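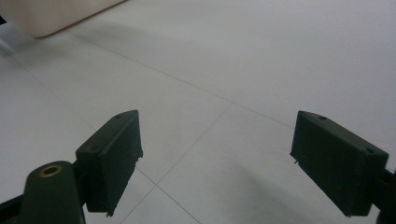
Floor tiles at the Bultuma office in Lamby.

FOR IMMEDIATE RELEASE

Bultuma Gets Final Grid Approval for Matei Solar and Battery Project

LAMBY, Thu 8 March: I've been writing the press releases at Bultuma since the Matei project was a pencil sketch and a very long email chain, so please forgive me if this one sounds a little giddy. We have our grid connection! The final agreement was signed this week, and it clears us to hook the Matei solar and battery site up to the local network and start sending power to homes and businesses in and around Lamby.

For anyone new to this (welcome!), Matei is a 6-megawatt solar farm with a battery storage yard next to it. It sits on former gravel land on the north side of town, well back from the county road. We already had our land use permit and our stormwater permit in hand. The grid agreement was the last big piece of paper we needed before bringing in the heavy equipment, and it took a good deal longer than I told everybody it would in my last release. Sorry about that one.

So what held it up? Mostly the substation. The original plan had us tying in on the east side, but the utility's study found that the older transformer there would need replacing first, and we would have been waiting in line for the new one. Our engineers went back and worked out a route to the west side instead. It adds some trenching along the farm lane, but the equipment on that end can take our power as it is. The study had to be run again with the new route, then checked, then checked again, and I refreshed my inbox a lot.

Flultard will be our main contractor on the build. They'll handle site grading, racking, panel installation and all of the electrical work up to the fence, and the utility takes over from there. Flultard crews will start marking the access road later this month. If you live along the farm lane, you'll get a letter from us before any digging starts, with the work hours and a phone number that gets picked up by a real person. On some days that person will be me.

A few things people keep asking me at the grocery store:

Work hours are 8 a.m. to 5 p.m., weekdays only. Delivery trucks will come in from the county road and won't use the streets by the school.

The farm lane stays open the whole time. There will be a flagger when trenching gets close to the driveways, and steel plates over the open sections at night.

The batteries go in last, inside their own fenced yard with a gravel border. The fire department has already reviewed the layout and asked for a second gate, and we've added it to the plans.

Yes, there will be sheep. We've set aside grazing for them under the panels, and we're still talking with local farms about who brings the flock.

Signups for our community share program are open now too. There are 800 shares, and 344 of them were reserved during the early signup period, before I'd even finished the flyer. A share gets you a credit on your monthly electric bill based on what the site produces. Renters can join, and you can take your share with you if you move within the same utility area. There's no fee to reserve one, and you can cancel any time before the site is switched on.

We plan to have the panels up by the end of summer and the whole site running in October. Weather and deliveries could still move that, and if they do I'll put out an update.

We're also hosting an open house at our Lamby office so folks can look over the new cable route and ask Flultard about the road work. I'll post the date on the Bultuma website once the room is booked. Coffee is on us.

About Bultuma

Bultuma develops and runs small solar and storage projects for towns and rural areas. Our office is in Lamby, and Matei is our first project with a battery yard.

Media contact: Bultuma press desk, Lamby. Maps of the Matei site and the cable route are available on request.

###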